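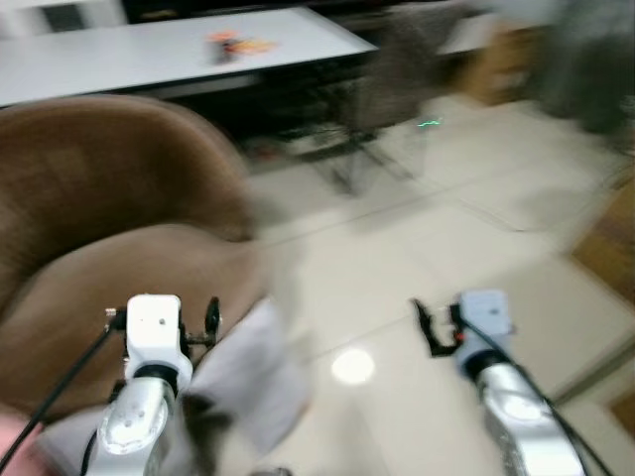

November, late, past eleven. Tired. Writing fast before I fall asleep on the pen.

Finally did the front room. Said I would in September, then said it again in October. Lucie Fehr phoned at nine to ask could she come an hour early with the van and I said yes before I thought about it, so that was the morning gone.

Armchair stays. Decided. I went back and forth on it all week, Jocelyn says brown is a sad color for a chair and I should let it go with the rest, but the velvety stuff is still soft and the back has that round shape that gets you right in the shoulders. Sat in it for ten minutes with my coat on. Nope, not selling. Brushed the seat, found a pen cap, two dimes, a receipt from Gruden for 60 dollars that I could of used back in spring when they wouldn't take the lamp back.

White table a different story. Marks everything. Coffee, newsprint, my elbow apparently. Tried the baking soda paste, then the spray Lucie swears by. Better. Not great. Might put it by the window and have breakfast there, might give it to Jocelyn Girard for her sewing if she ever clears a space. Ask her. (Asked her once already, she said hm.)

Floor took forever. Pale tile was my idea, I know, I know. Every hair shows. Swept, mopped, went to change the water, came back and walked straight across it in my garden shoes. Mopped again. Knees bad now.

Lucie took the old shelves and the box of Wimberg catalogs, wouldn't take the rug. Says it smells. It does a little. Rug is in the hall til I think of something — dump maybe, though they only take 12 items a visit now and I've got the garage to think about too.

Still to do: felt pads for the chair legs, the curtain hem, call about the radiator which is knocking again. Soup was the last of the freezer one, needed salt. Forgot to ring my brother. Tomorrow, before lunch, or he'll be out.

Strange having all that floor. I keep going round where the shelves were. Want the chair turned a bit more to the window but thats for the morning, my back says no.

Lights out.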